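Selling Homes, evening course: notes for session 6
Jhun Ignacio, February

Welcome back, everyone, and thank you for the lovely pile of draft listings you handed in (I read them all over a very large pot of tea!). Tonight we're looking at viewings, and at what a seller ought to have ready before the first buyer knocks.

Let's take the Vollgate house as our case. It's a two-bedroom terrace that had sat on the market all winter, and the owners were convinced the price was wrong. I wasn't so sure. The agent, Kermani, had been booking viewings at 11 in the morning, when the back rooms are gloomy and the school next door is out at play. We moved them to the afternoon, and the whole place felt calmer and kinder.

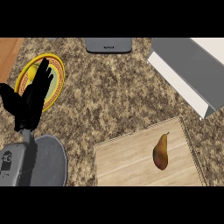

When should a seller mention a repair that still needs doing?

Before the viewing, and in writing if you can manage it. Buyers are far more forgiving about a tired boiler they've been told of than one their surveyor finds, and it saves that horrid second round of haggling.

At Vollgate it was the gutter at the back. The quote came to 2,000 pounds, so we put a copy in the folder on the hall table, along with the window guarantees and the last 2 gas certificates, and people did sit down and read them.

For next time, please read the Girkitz listing in your pack and mark any phrase that a buyer couldn't check for themselves. Those of you in the Wurnel group, bring your floor plans too, and do pencil in which way the garden faces, as we ran out of time for that last week.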